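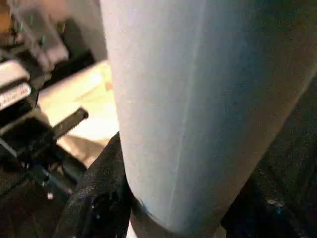

Cleaning, Mending and Packing Away Padded Things

Oct 13, 2018

We've had the heat on two nights in a row, so the summer cushions have come in and the big soft things have come down from the closet shelf. I do this swap twice a year in our house on Kincaid Street, and every time I forget what I worked out the time before. So I'm writing it all down, mostly for me, but you're welcome to it!

Start with the vacuum

Before anything gets wet, I go over every cushion and bolster with the upholstery brush. Slow strokes, all in one direction, and then a pass along each seam with the skinny nozzle. Seams hold an amazing amount of crumbs and cat hair. If the fabric has any kind of nap (felt, brushed cotton, that fuzzy polyester everyone sells now), go with the nap first and against it second. A dry rubber dish glove is also very good for hair. You just drag your hand toward you and it rolls up into little sausages – disgusting and very satisfying.

Pale fabric and small marks

I love pale gray and pale blue, and they show everything. My routine for a small smudge goes like this:

Press a dry white cloth on it first and see if anything comes off.
Next, a white cloth barely damp with cool water. Press and lift, no scrubbing. Scrubbing roughs up felt and you'll be looking at the fuzzy patch long after the smudge is gone.
If it's still there, one drop of plain dish soap in a cup of water, same pressing, then a clean damp cloth to get the soap out.
Let it dry flat, away from the radiator.

Ink is another story. I test a little rubbing alcohol on the underside and wait until the next day before I go near the front. Dye from dark fabric is the one I've never completely beaten. I left a light cushion leaning on a new pair of black jeans in August and there's still a bluish shadow down one side. It now lives with that side to the wall.

Whole covers go in cold, inside out, zipped up. Zipped matters! An open zipper will chew on everything else in the drum. I used to do them on warm and then spend half an hour wrestling a shrunken cover back over the foam, swearing a little.

Getting the cover back on

Fold the foam in half the long way like a taco, slide it in, and let it open up inside the cover. For a round bolster, wrap the filling in a thin plastic bag, slip it in, then pull the bag out from the end. The plastic lets it slide and you don't get lumps. Line the seam up before you close it. I put mine at the back or underneath, and if it spirals around the cushion I take hold of both ends and twist until it runs straight again.

When a seam starts to go

Fix it when the hole is the size of a fingertip. I use upholstery thread doubled, a curved needle, and a ladder stitch, which is just little bites taken from one side and then the other and pulled snug. Start an inch before the hole and finish an inch after. My curved needles came in a pack of 3 from Fonow Fabrics and I've lost one in the couch, so be careful where you put yours down. (Pin cushion. I own a pin cushion. I don't know why I don't use it.)

If the thread pulls through and leaves tiny tears, the fabric is tired and a ladder stitch will only hold for a while. I iron a strip of lightweight interfacing on the inside and sew through both.

Plumping up flat filling

Loose polyester fill can be pulled apart by hand and fluffed, and it really does come back. Do it in front of the TV, with a sheet on the floor. I did four pillows last weekend and only needed to add one bag of new stuffing. Push the new fill into the corners and the rounded ends first and do the middle last. A chopstick is handy for corners. Use the blunt end.

Packing for the season

For years I used black trash bags. They're cheap and they keep the dust off, but I don't leave fabric in them for months anymore. If there's the slightest damp in there it stays in there, and I opened one up a couple of springs ago to a smell I won't describe. They're fine for a car ride or an afternoon on the porch. For the winter I use old cotton sheets, or pillowcases for the little ones, tied at the neck with string.

Then everything goes into bins. The ones I have are Drirnia bins, 32 inches long, and one will take two fat bolsters side by side or three seat cushions standing on edge. Don't cram them! Foam that's been squashed since fall will keep the dent. Same goes for the vacuum bags that shrink everything flat. I'll use those for comforters and never for anything with a shape.

Dark things and light things get separate bins, or at least a sheet between them. See above, jeans.

Label the end of the bin as well as the lid. I write what's in it and which room it goes back to, in marker on masking tape.

What I stopped spending money on

I priced new patio cushions at the Grorngate outlet this summer and a full set was $275. Replacing just the foam in ours came to $78, and I kept the covers, and they look good enough for people who are mainly there for the grilled corn. Fabric protector spray I've also given up on. I tried it on one cushion and left its twin alone, and by Labor Day I couldn't tell which was which.

Next up is the hall closet, where I'm pretty sure there's a sleeping bag that never got aired out after camping. I'll hang it over the porch rail on the first dry morning and check the zipper while it's out there.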